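Kutport Forums > Appliances > Countertop and Small

Thread: White microwave on a white tabletop, door clearance and label position

Started by lodhi_bench, December 2022

lodhi_bench
I am fitting out a small break room and have settled on a plain white countertop microwave. The remaining questions are placement and cleaning. The counter is 475 mm deep, measured from the wall to the front edge. The wall on the left has a return, so a left-hinged door has to be checked before I commit to a position. The manual gives the ventilation gaps but says nothing useful about door swing.

Two questions. Does the door on these go past 90 degrees, and does anyone leave the rating stickers on the top once the unit is installed?

gridmesh
Most left-hinged doors I have measured stop a little past 90. Do not plan around the stop. If the door hits the wall before it reaches the stop, the load goes into the hinge pins, and the lower pin is the one that wears. Put a strip of tape on the counter at the full swing and keep that area clear.

Leave the stickers alone. If you ever need a part, the seller will ask for the model and serial number, and you will be glad they are on the top and not on the back.

Pideo_user
Disagree on the stickers. Check whether the same information is printed on the rear plate. If it is, photograph the top ones and peel them. Adhesive labels on a flat top collect grease around the edges, and after a year of wiping they look worse than bare steel. The QR ones are normally a link to registration or the energy label and have no service value.

gridmesh
"Normally" is carrying a lot there. I have seen units where the only serial was on a paper sticker. A photo is fine until the phone is replaced. I would rather wipe around a label.

tallbracket
For reference, ours with the door fully open. It sits on a white tabletop with the door to the left.

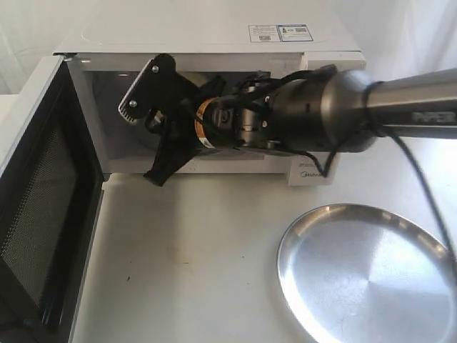
Midea, door open, labels at the back right corner of the top.

tallbracket
The brand name is at the bottom of the control panel, in small grey letters. Note how much tabletop you lose on the left when the door is open. If you keep mugs or a kettle on that side they have to move every time.

I am with gridmesh on the labels. They are at the back corner and do not bother me.

lodhi_bench
Useful, thank you. With the return wall on my left I will need to shift the whole unit right, which puts it closer to the sink. The alternative is the Allevberg shelf unit, which would lift it above the counter and let the door swing over the return. Has anyone loaded one of those?

Pideo_user
I had the Allevberg for 3 years. The shelf itself is rigid enough. The problem is height. At that level you are lifting hot liquid down from near chin height, and I stopped using it for soup after one bad spill. Keep it on the counter and accept the loss of space.

oblique_fit
Depends on the user. I have had mine on a shelf since January and have had no trouble. Set the shelf so the cavity floor is at elbow height and the objection goes away. It does mean the space underneath is only good for flat items — trays, cutting boards.

Separate point on the mesh in the door. Do not use anything abrasive on the inside face. There is a film or panel over the mesh on many models, and once it is scratched you cannot see the food. Damp cloth, a drop of dish soap, dry cloth.

gridmesh
Agreed on the mesh. I would add that the door seal area should be wiped every week. Crumbs on the contact surface keep the door from closing flat.

Pideo_user
Weekly is excessive for a household. For a break room, fine.

lodhi_bench
It is a break room with 4 regular users, so weekly it is. The room budget is $1,536 including the counter, and I would like the microwave to last.

Decision for now: on the counter, shifted right, with a splash panel between it and the sink. Stickers stay until I have looked at the rear plate. I will measure the door at full swing on the actual unit before drilling for the panel.

tallbracket
Measure with the unit pulled forward to its final position, feet included. The depth on the box often leaves out the handle and the cord, and you have 475 to work with. Check the cord exit too — a straight plug behind the case can push it forward more than you would expect.

lodhi_bench
Outlet is above the counter and to the right, so the plug will be beside the case. Noted on the feet.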